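Who Turns Out for the Small Ones? Voting in the Makden Township Library Levy

Final project report, Local Government and Civic Life
March 19, 2025

When I signed up for this course I had a pretty grand idea of what my project would be. I was going to write about national politics, or at the very least about the governor, and my instructor very kindly let me talk for a good long while before asking if I knew who sat on my own township board. I did not. I had lived in Makden for 11 years at that point and could not have named a single one of them, and I'm a person who gets into arguments about politics at dinner! So that is how I ended up writing about a library levy, and I'm very glad I did.

The levy was on the ballot in a special election last October. It would renew the money that keeps the two branches open, the main one downtown and the little one out on Takel Road, and it would add a small increase to pay for evening hours. There was nothing else to vote on. No mayor, no school board, just one question on one side of one sheet of paper. My research question was a simple one, or I thought so when I started: how do people decide whether a vote like that is worth their time?

I did this in two ways. First I handed out a short paper survey at places where I thought I would meet all kinds of residents, which meant the post office, the Shahbazi bakery (thank you for letting me stand by the door, and for the rolls) and both library branches. I printed 100 copies and got 80 back, which I'm told is very good and which I think has a lot to do with the bakery. Then I sat down for longer talks with people who had said on the form that they wouldn't mind. I had hoped for 20 of these talks and ended up with 11, mainly on account of my own exam schedule and one bad cold.

I want to say something about the survey before I get to what I learned from it. It is not a fair sample of the township. People who go to the library are going to care about the library, and I should have thought harder about that before I chose my spots. I never made it out to the Ulby side of the township at all, where there is no branch and where, from what I heard, feelings about the levy ran a good deal cooler. If I did this again I would start there.

The thing that came up over and over was that people did not know the election was happening. I had expected to hear that they were busy, or fed up, or that they didn't think one vote mattered, and I did hear some of that. But far more often the answer was a sort of embarrassed "Wait, when was that?" The township had put a notice in the paper and another on its website, and that met the rules, but very few of the people I talked with read either one. Those who did know had mostly heard it from another person, at church or over a fence or in line for coffee.
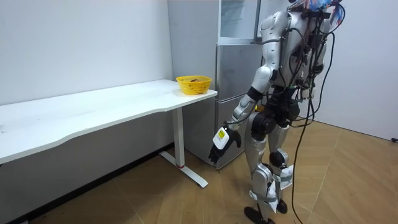 Reece Ellwood told me I was being too easy on the voters. If you pay taxes in a place, he said, then finding out when it votes is your job, and no postcard is going to make a person care who doesn't care already. He had voted no on the levy, driven home in the rain feeling perfectly fine about it, and would have liked more company on either side.

I have thought about that talk more than any of the others. I don't fully agree with him, but it did make me go back through my notes and notice how quick I had been to blame the township for everything. Imani Zamora, on the other hand, voted yes and felt the postcard would have helped her a lot, as she only found out that same morning when her sister called. She works evenings and very nearly didn't make it before the polls closed. Both of them can be right, I think. Some people would never have gone, and some people would have gone gladly if the date had been on their refrigerator.

The other surprise was how little people argued about the levy itself. Hardly anyone brought up the dollar amount. What they wanted to talk about was whether the evening hours would really happen, and whether the Takel Road branch was going to be closed down quietly in a few years whatever the vote said. A number of people on both sides seemed to be voting on how much they trusted the board to keep its word, and the library was almost beside the point.

My suggestions are modest ones. I would like to see the township mail a plain card to every address before any special election, with the date, the polling place and the question printed in full. I would also like the board to hold one meeting on the Ulby side each year. I sent both ideas in a letter to the township clerk and got a friendly note back saying they would be passed along.

There are things I left out for lack of space, mostly to do with absentee ballots, which confused nearly everyone including me. My survey form and the list of interview questions are attached at the back.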